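Tandila Dry Food Feeder
Section 4: First Set-Up

4.1 Before you start

Read this section through once before you plug anything in. Set-up takes one person a single evening, plus a few days of supervised meals before you rely on the feeder.

The Tandila is made for dry food only. Canned food, soaked kibble and raw food will block the auger. If your pet is on a prescription diet or gets medication with meals, talk to your veterinarian before changing the feeding schedule.

You will need:
The feeder base, hopper and lid
The bowl and bowl tray
The power adapter
Four D batteries (not supplied)
A soft cloth and mild dish soap

4.2 Washing the parts

1. Lift off the lid and turn the hopper to the left until it clicks free.
2. Pull the bowl tray straight out toward you.
3. Wash the hopper, bowl and tray by hand in warm water with a little dish soap.
4. Rinse well and let all parts air dry overnight.

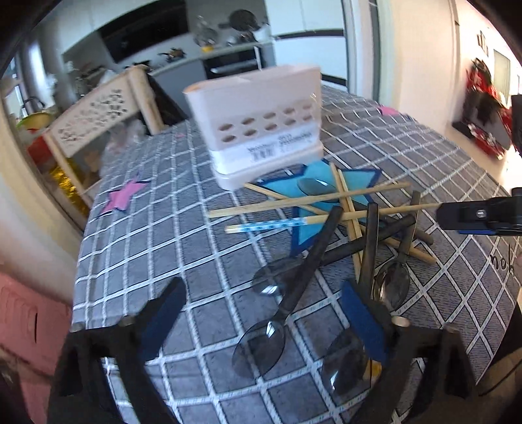 5. Wipe the base with a damp cloth. Do not put the base in water or hold it under the faucet.
6. Check the inside of the hopper with your fingers. If you feel any dampness, leave it another hour.

Caution: Damp kibble swells and sticks to the auger. Jams caused by wet food are not covered by the warranty.

4.3 Choosing a place

Put the feeder on a hard, level floor, at least 38 inches from the litter box and out of direct sun. A corner works well for most cats. Dogs tend to push the base while they eat, so set it with its back against a wall.

Keep the power cord behind the unit. If your pet chews cords, run it through the split sleeve in the accessory bag - the sleeve covers the first 19 inches, measured from the base.

Note: In a home with two or more pets, one animal may guard the feeder. Use a separate feeder for each pet, in separate rooms if possible.

4.4 Filling the hopper

1. Turn the hopper to the right until it clicks onto the base.
2. Pour in dry food up to the fill line. Do not pack it down.
3. Level the top and close the lid. Both latches should snap.
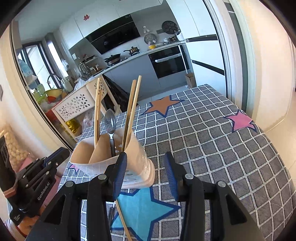 Kibble pieces should be no smaller than a lentil and no larger than a dime. Larger pieces can bridge across the throat of the hopper, and the feeder will then turn without dropping anything. To break up a bridge, switch the unit off, open the lid and stir gently with something blunt. A wooden spatula like the one standing in the beige utensil holder is suitable, so long as it is clean and dry. Do not use a knife or any other sharp tool, and never reach into the throat with the power on.

4.5 Setting the clock and meals

1. Connect the adapter and wait for the display to light.
2. Hold SET until the hour flashes. Use the arrows to change it, then press SET again for the minutes.
3. Press MEAL. The display shows meal 1.
4. Choose a start time, such as 6:30 a.m., and press MEAL.
5. Choose the number of portions and press MEAL to save.
6. Repeat for the other meals. Meals left at zero portions are skipped. 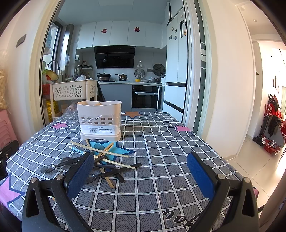
Cutlery holder and utensils on a dining table.

One portion is a measure of volume, and brands of kibble differ in weight. Run a single portion into the empty bowl, weigh it on a kitchen scale, and do this three times. Use the average to work out the daily amount your veterinarian has recommended.

The feeder does not adjust for daylight saving time. Change the clock by hand.

4.6 Battery backup

Fit the batteries under the base with the contacts facing as marked. They keep the schedule running during a power cut, but the display stays dark to save charge. Replace all four together, and do not mix old and new. A good habit is to change them every February.

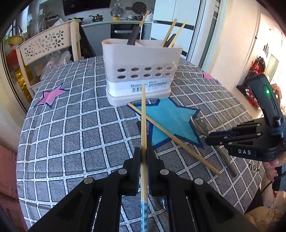 Photo: Isabelle Friesen

4.7 Introducing your pet to the feeder

Some animals walk up and eat. Others are put off by the motor sound, older cats especially.

Days 1 and 2: Leave the feeder in place, switched off. Put the usual meal in its bowl by hand.
Days 3 and 4: Switch it on and stay in the room. Press FEED NOW for one portion at mealtime.
Day 5 onward: Let the schedule run, and check the bowl after each meal.

If your pet backs away, go back a step and stay there for another two days. Keep the old bowl nearby until the change is complete.

Warning: Call your veterinarian if a cat goes a full day without eating, or sooner for a kitten or a diabetic pet. Do not wait for the pet to get used to the feeder.

4.8 If the display shows a code

E1: Hopper not locked. Turn it to the right until it clicks.
E2: Auger blocked. Switch off and follow 4.4.
81: Low batteries. Replace the full set.

For any other code, unplug the unit, take out the batteries, wait one minute and start again from 4.5. Saved meals will be erased.

Continue to Section 5, Weekly Cleaning.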